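Filed under: Staff Meetings / Getting to Work

Minutes, commute and remote days meeting, December 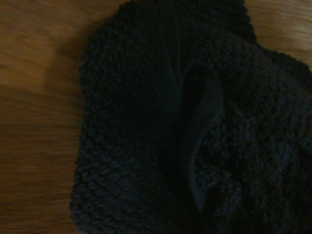 Dark textured fabric on a wood surface.

I took notes again, so blame me for gaps. Pacita Quiambao ran things and we got going at 9:15. She read out the survey — 65 of us answered, and most want to keep two days at home. Barros folks still hate the bridge traffic (me too!). We agreed to try a shuttle from the Purnness lot through spring. Erkel wants its own stop, so that's on hold until Pacita hears back about parking. I'm sending the draft schedule to everyone at Clevex before we meet again in January.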